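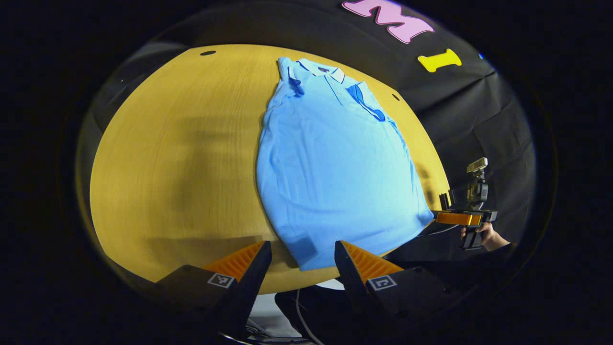
The polo shirt is a short-sleeved knit shirt with a soft collar and a partial front opening called a placket. It is worn as casual clothing, as sports clothing, and as part of many school and work uniforms. Most polo shirts are knitted rather than woven, and this affects how they are folded: the body stretches under its own weight, while the collar, which is usually knitted separately as a ribbed band, holds its shape. Contrast color is normally confined to the edges. A light blue shirt may carry a thin white and navy line along the collar tip and a darker blue strip at the cuff, and when the sleeve is folded diagonally over the chest the strip becomes visible on the front of the folded garment.

Search this site Go Advanced

Fabric

The usual fabric is pique, a knit with a raised, fine-grained surface made by combining knit and tuck stitches. The texture lifts part of the cloth away from the skin and allows air to pass. Cotton is the traditional fiber. Blends of cotton and polyester dry faster and crease less, but tend to pill at the side seams and under the arm. A smoother single jersey is used for lighter shirts and shows fold lines more clearly.

Pique does not take a sharp crease by hand pressure alone. A shirt taken from a pile will generally show soft lengthwise creases in the body, and these relax when the shirt is hung or worn. Ironing is done on the reverse side where the texture is to be kept.

Construction

The placket is short, ending above the middle of the chest, and closes with 2 or 3 buttons. The collar is joined to the neckline and the seam is often covered with tape. Sleeves end in a ribbed cuff or a plain turned hem. The lower hem may be level or may have a longer back panel (a "tennis tail") with vents at the sides. The longer back is intended to stay tucked in and has to be allowed for in folding, as otherwise it projects below the front.

Folding

Two methods are in general use.

In the flat method, the shirt is laid on a firm surface and smoothed from the collar toward the hem. The sleeves are brought inward, the sides are turned to the same width as the collar, and the lower half is raised to meet the upper. Shops usually work with the shirt face down so that the finished fold shows the collar and placket. Folding face up is quicker and is common in the home — the sleeves then cross the chest, and the shirt is turned over at the end or left as it is.

In the file method, the shirt is folded lengthwise to a narrow strip and then in three, giving a block that stands on its edge in a drawer. The collar forms one end of the block and should lie flat, with the bottom button fastened.

Table shape has some effect. A rectangular top gives a straight edge against which the hem can be lined up. A round top gives none, and a long shirt may reach the rim at the hem before the collar is fully on the surface.

Common faults

A turned-up hem is the most frequent fault. A small corner of the hem folds under or over during smoothing and is pressed in by the later folds. Uneven sides are also common, with one side seam bulging outward where the cloth has not been drawn straight. Both are corrected before the sleeves are moved.

Folding boards

The Teda board is a hinged plastic sheet with 5 panels. The Seradus board has 3 and is made for children's sizes. A Tusten laundry handbook lists 167 folds for household linen and clothing, of which 2 are for the polo shirt.

This site uses cookies to remember your settings. Accept More information

Comments

toomfan: Should the buttons be done up for the flat method too? The article only says it for the file one.

linen_drawer: I do just the bottom one. All of them makes a ridge in the stack.

kestrel9: The tennis tail part was useful. Mine always stuck out and I thought I was folding crooked.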